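Looking After a Two-Armed Helper: Gripper and Wrist Tips from the Skendwood Workshop Page

The Lolport has been in our workshop since January and I still get a kick out of switching it on. It's a wheeled base with two arms and a two-fingered gripper on each, and once you know its habits it's a very easy machine to live with. Most of the trouble I've had came down to dirt, a tired cable or me being in a hurry.

Start every session in the practice apartment
The Ernen software comes with a simulated apartment, and I load it before I touch the real arms. Bring both arms forward with the fingers up and look at them from the body camera. You want a clear gap of floor between the two wrists. If one arm sits lower than you expect, check the saved home position first – nine times out of ten somebody has overwritten it. 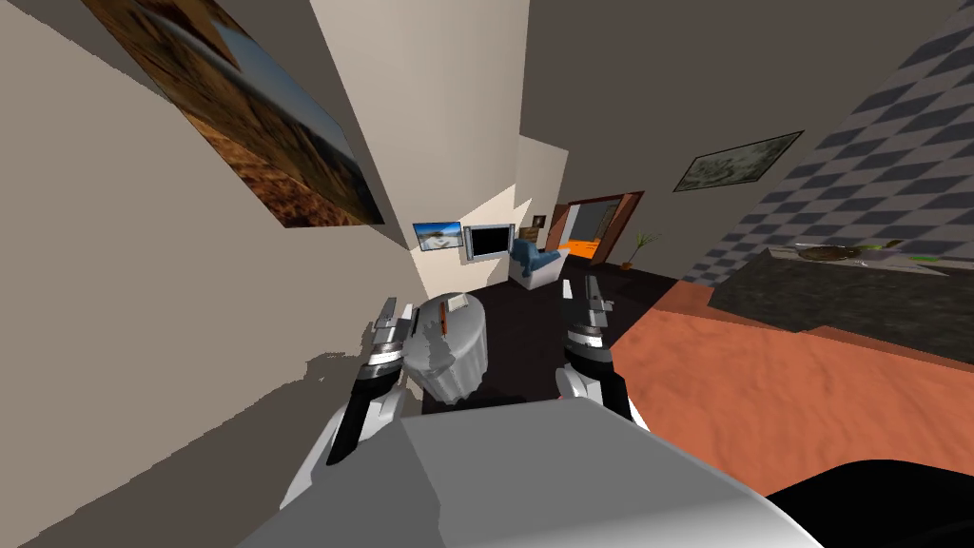
Write your home positions down on paper, too. I keep mine on a card taped inside the cabinet door, with the joint numbers for the left arm on top and the right arm underneath. After an update last spring I had to type the whole lot in again, and that card saved my Friday evening!

Cleaning the finger pads
Power down and unplug. Wipe the pads with a barely damp cotton cloth, then a dry one. Skip the kitchen degreaser (it leaves a film, and the pads go slick). If they've gone shiny, a few light strokes with 400 grit paper bring the bite back. Go in one direction only and brush off the dust before you close the fingers.

Look down between the fingers while you're there. Crumbs, sawdust and bits of tape love the slot where the fingers slide, and an old soft toothbrush gets them out beautifully.

Checking that the fingers line up
Open the gripper all the way, then close it slowly on a strip of printer paper. Tug gently. It should hold equally well at the tips and near the base. If the tips let go first, loosen the finger screws a quarter turn, square the finger up and tighten again, swapping from one screw to the other as you go. Mine likes an open gap of 116 mm. Save your own number once you're happy with it and set the same one in the software.
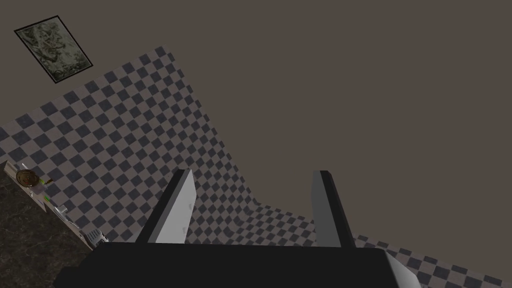 Hậu Lã wrote in to say the paper test works even better with two strips, one at each end of the fingers, so you feel the difference in a single tug. There was a second tip in the same note: warm up the gripper with 18 slow open-and-close cycles before measuring anything, as a cold one reads tight. I've tried both and I'm sold – the two-strip version is so much quicker.

Wrist and cable care
Turn the wrist by hand with the power off. A smooth, even drag is what you're after. A gritty spot means it's time for the small grease kit, and I use the one from Coşkun, a dab the size of a lentil on each side of the seal. Leave 2 cm of slack in the cable at full bend, and use hook-and-loop straps so you can shift them later without reaching for the cutters.

Run the wrist through its whole range in the practice apartment before you do it for real, one arm at a time.
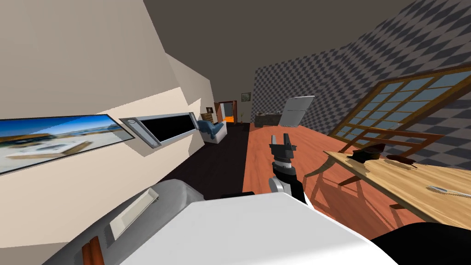 Fingers up in the practice apartment, table to the right.

Putting it away
Park both arms low, fingers half open. Leave the pads uncovered overnight so they can air, and put the emergency stop key back on its hook by the door.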